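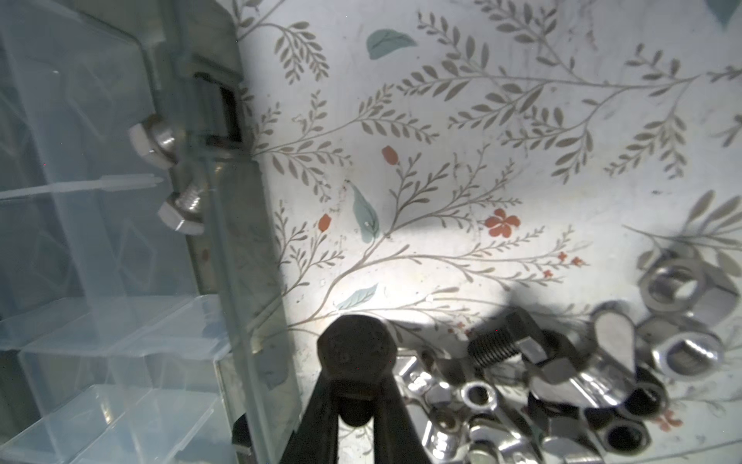

According to Anneli Kinnunen, the sorting goes faster with the nuts left on their bolts, and the loose ones should wait until last. The procedure in this section follows that order.

4.2 Sorting mixed hardware into the organizer

These steps apply to the Plornau clear organizer box with divided compartments. The box takes nuts, bolts and washers up to its rated load of 800 g per row. Longer stock goes in the Jalgate drawer unit (see section 5).

1. Set the box on a flat table, latch side toward the pile. A patterned tablecloth is acceptable, but small washers are easier to find on a plain surface.

2. Release the latch and open the lid fully.

CAUTION: Do not lift or carry the box with the latch open.

3. Spread the hardware beside the box in a single layer. Leave a clear strip between the pile and the box wall.

4. Take out the hex-head bolts first. Dark and silver bolts are stored apart, even where the thread is the same.

5. Check each nut and bolt pair by hand. The nut must turn freely over the full thread. If it binds, set the pair aside – do not force it.

6. Place matched pairs in the compartments nearest the latch, heads facing the same way.

7. Fill the remaining compartments with loose nuts, then washers. Stop 9 mm below the rim.

NOTE: Cable ties and thin rods do not belong in the small compartments. They ride up over the dividers and keep the lid from seating.

8. Look under and beside the box for stray pieces before moving it.

9. Close the lid and press the latch until it clicks. If the latch stays raised, a part is standing proud of its divider – reopen and repeat step 7.

Replacement dividers are sold in packs of 34, order code 1660. Dividers from the older Atach box are thicker and will not fit.

Plornau Storage User Guide | Contact | Copyright Plornau | Back to top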